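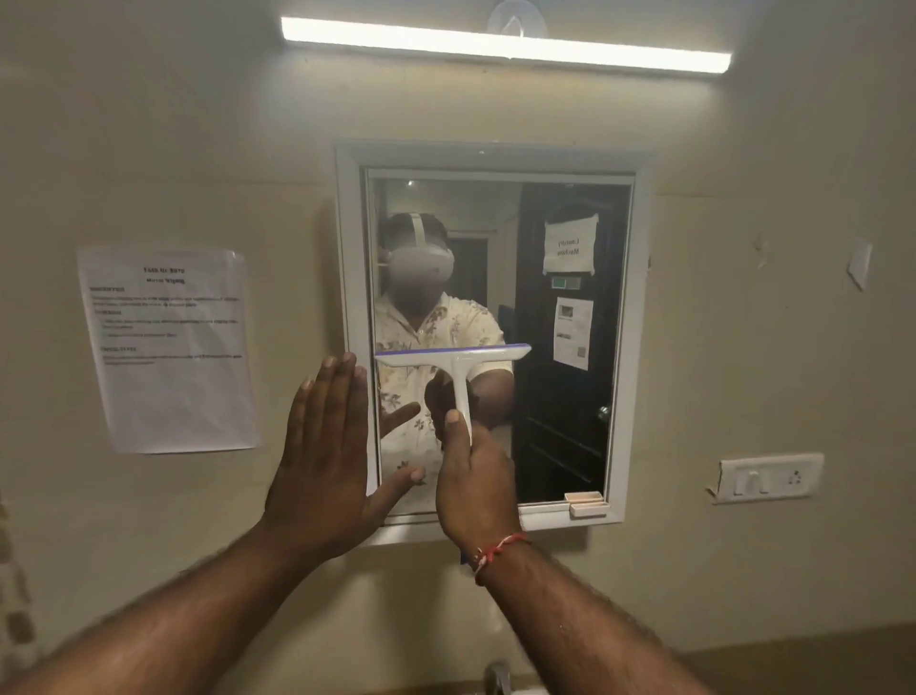 Page last changed in November

Recording budget (household robotics) is the part of an equipment plan that pays for people to do chores while wearing a headset, so that a robot may later learn from them. Buyers new to the field often price the robot first and come to this line rather late, which is a pity, as the tools themselves (a squeegee, say) cost so little.
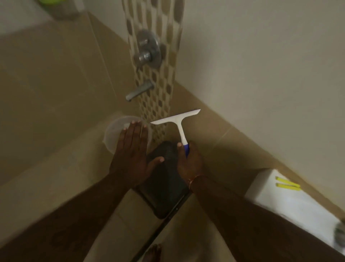

Reading time: 3 min

The Plimgate worksheet, probably the friendliest to start from, lists headsets, spares and room hire separately, and allows 28 paid hours for each chore. De Haan plans on 22, and Moseck adds a third headset for every pair in use. Vultmont sets aside nearly 681 dollars per room for squeegees, printed task sheets and tape.

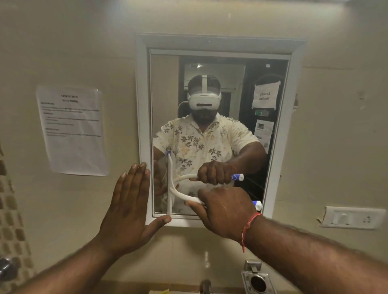 Mirror wiping, with the task sheet taped up beside the mirror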